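August, bun notes, second steamer batch
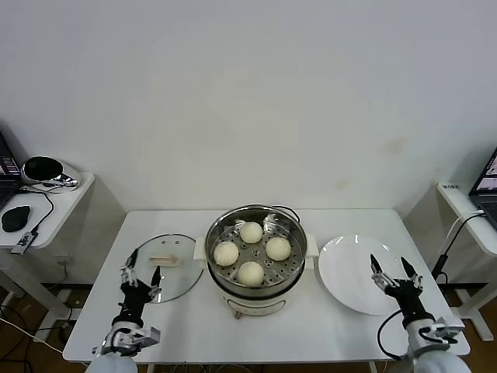
Four buns on the perforated tray, lid off, plate standing by.

Right, so the dough is the Rullel flour again, same as last time, but I cut the water back to 128 g after Deolinda said the first lot felt slack (she was being kind, it was soup). Much nicer to handle! Rested it 37 minutes under a towel, then shaped four, which is as many as I like on that tray. I'd love to squeeze in a fifth, but they swell and then they kiss, and you tear the skins getting them apart.

The one on the left has the pleats showing. The others are smooth on top, and I think I prefer them that way, though Sayaka will argue. She wants pleats on everything.

Things to sort out:

The glass lid drips if you lift it straight up. Tilt it away from the buns first, then set it flat on the left. I keep the big white plate on the right so there's no reaching across.

Isla asked if we could line the tray. Tried cabbage leaf once, fine but fiddly. Parchment squares next, with the holes left clear around them.

Hamish, the Rankin yeast is in the door of the fridge, 2 sachets left. Please don't open both.

Next batch: same water, longer rest, sweet bean filling if Catriona brings the paste.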